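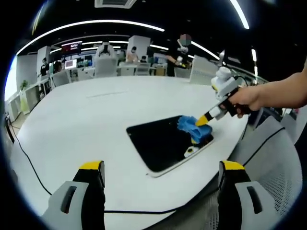 Blue cloth, dark screen, white table. 

Day one of using my tablet less. I read 107 articles on it in December and remember maybe two of them.

So I subscribed to the Kestonton paper again, the print one. It costs 16 dollars a month and comes in the mail, usually a day late.

The paper is thinner than it used to be. School board, road work on Chiang Avenue, high school scores, obituaries. I read all of it in 60 minutes with coffee.

The road work story ran 800 words and explained why the bridge lane is closed. I had driven past it for weeks and never looked it up.

Crossword is harder than the one in the app - no hints, and I had to use a pencil. Left the bottom corner blank.

I'm keeping the app for weather. News alerts are off as of this morning.

If anyone else in town gets the print edition, does yours show up on time?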